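Ticket 993
Subject: Dimura play food + kitchen pieces, wrong plate color, banana won't stay shut, colander smell
Opened: Feb 14, 2020
Opened by: Manee Nilsuwan, Treduvville play kitchen
Assigned: Khang Hứa, Norkus customer care
Priority: normal (was high, see below)
Status: closed, one part on back order

Original message

Hi, got the Dimura kitchen stuff for our play table. Most of it good. Problems, in no special order:

- plate is a grayish purple. Ordered cream to go with the mugs.
- banana won't close. Peel pieces spring back out the second you let go.
- colander has a strong plastic smell. Washed it, still there.
- ketchup bottle: cap very stiff. Kids keep bringing it to us.
- one strawberry is darker than the other, and smaller. Is that on purpose or did we get two different sets mixed up?

Box label says Dimura, packing slip says Bastos. Don't know which one you need. Would like this sorted before the open morning in April. Thanks, Manee

Reply, Khang Hứa

Hi Manee, thanks for the list. Bastos is the warehouse, Dimura is the product line, so we need the number under the Dimura logo on the box flap. Not the one on the slip.

Couple of questions while you find it:

1. Is the plate the only piece in that color?
2. Banana: does it have the fabric hook dots inside, or is it the one-piece kind?
3. Colander: what did you wash it with?

Reply, Manee

Box flap got recycled, sorry. Emilian took the boxes out before I saw your mail. Have the slip only.

1. Yes only the plate. Colander and mug are mint, bowl is blue, those are right.
2. No hook dots that I can find. Just springs open.
3. Dish soap, warm water. Then again with more dish soap.
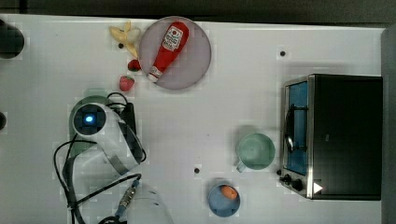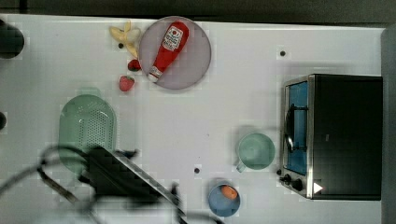
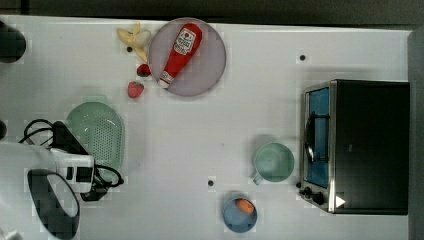

Same plate, ketchup, banana and strawberries in all three. Mug is in all three.

Matching the pieces (Khang, internal + copied to customer)

OK so going by the sheet for the set:

Plate. Round, slightly darker rim, purple gray. Sheet calls this color "heather". Cream has no darker rim, so it's not a lighting thing, it's the heather plate. Picking error at Bastos. Will replace.

Banana. Half peeled type, peel spread out. It is the one-piece kind, sold as "peeled banana" and it's meant to stay open. Closed banana is a separate item with its own number. The listing photo showed the closed one untill last month. So our listing was wrong, not your banana. Will send the closed one, keep both.

Strawberries. Two sizes in the set, the little one is a deeper red. Correct as is.

Ketchup. Need more info, see next.

Colander. Color right, mint, oval, right hole pattern. Smell is a seperate issue, see below.

Mug. Fine.

Toaster oven and blue bowl were not on your list so I'm assuming no problem there. Shout if wrong.

Ketchup bottle cap

Khang: Does the cap turn at all, or is it stuck solid? On the older bottles the cap is glued for under-threes and doesn't open. If it's glued please don't force it, the neck splits.

Manee: Turns a tiny bit then stops. Nour got it further with a rubber glove on but then it wouldn't go back.

Khang: Then it's not glued. Try:

- take cap off as far as it goes, glove is fine
- rinse the thread under warm water, 30 seconds or so is plenty
- wipe thread dry, paper towel
- wipe of cooking oil on the thread, tiny, fingertip
- cap back on, turn back and forth a few times
- wipe off any extra oil or it'll pick up dust

No dish soap on the label, the print goes.

Manee: Label warning came a bit late but it seems ok. Did the oil. Much better. Still stiffer than the mustard we have from the old set but kids can do it. Fouad says leave it stiff, he's the one who mops.

Khang: marking ketchup as resolved.

Colander smell

Khang: Soap often doesn't shift it. Please try baking soda, two spoons in a basin of warm water, leave it under overnight, holes down so no air gets trapped. Rinse, then let it air dry somewhere with a window open. Not on a radiator. That plastic warps and then it rocks on the table.

Manee: Did overnight. Better. Not gone.

Khang: Second night, fresh water, fresh soda. If you can still smell it at arm's length after that I'll swap it.

Manee: Second night done. Can't smell it at arm's length. Can smell it if I stick my whole face in, which, ok, the kids do that. Emilian can't smell anything but he has a cold. Will leave it by the window over the break and report back.

Khang: Fine. Leaving open.

Layout question (added by Manee, off topic sorry)

While I have you. Do you have any advice on where things should live on the table? At the moment the plate, banana and strawberries are all up at the far edge, colander on the left, mug down in the middle. Small kids can't reach the plate from the near side, they lean right over and the fruit ends up on the floor. Strawberries specially. They're so close to the plate that one grab gets everything.

Khang: Not really support but sure. What works in our showroom:

- food that rolls goes in something. Put the strawberries in the colander, it's sitting right there
- plate in the middle of the table, reachable from all sides
- ketchup standing up next to the plate. Lying on it takes up pretty much the whole plate
- banana in the bowl if it fits, otherwise beside the mug
- toaster oven stays at the back edge, door facing whoever's cooking

Tidy-up card also helps. A sheet with outlines of each piece, trace them with a marker. We used to sell one, now it's discontinued, but any big paper does it.

Manee: Tried it. Strawberries in colander is good. Standing the ketchup up lasted maybe a minute. It's back on the plate. They like it on the plate.

Manee: Also, there are small black dots on the tabletop, you can see one near the banana in the first two pictures. Is there anything I shouldn't use on it? Table is yours too, Norkus white top.

Khang: On the white top, no scouring pad, no acetone, no bleach cream. Damp cloth, then a drop of rubbing alcohol on a cotton bud, test at a corner first. If there's any shine lost at the corner, stop.

Manee: ok. Leaving them for now, not worth risking the finish.

Replacement order

Cream plate, x1, no charge. In stock.
Closed banana, x1, no charge. Back order, due in with the April delivery.
Heather plate: customer may keep or return. Return postage would cost more than the plate, so keep.

Manee: keeping it, thanks. Nour already wants it for the cake corner.

Update

Cream plate arrived, right color this time. Came wrapped in enough paper for 500 plates. No chips, no scratches.

Colander update: fine now. Window did it. Please close that part.

Banana: waiting. Kids have decided the open one is "ready to eat" and asked why we'd want a shut one. Send it anyway pls.

Warehouse note (Khang, internal)

Heather and cream plates are on neighboring shelves at Bastos, with labels nearly the same. Asked them to move one. Listing photo for the banana changed, now shows the peeled one open. Checked the other Dimura fruit listings while I was in there, the strawberry page doesn't say two sizes anywhere. Added a line.

Care sheet also needs the baking soda thing. Currently says "wash with mild soap" and that's all it says. Sent to whoever does the sheets.

Closing

Khang: Closing 993 with the banana on back order. It'll ship on its own, no need to write in. You have 90 days from delivery if anything else turns up with these pieces, just reply on this ticket and it reopens.

Manee: Great thx. Cap still ok btw. If the banana comes while we're shut, leave it with Fouad at the side door, front bell is broken.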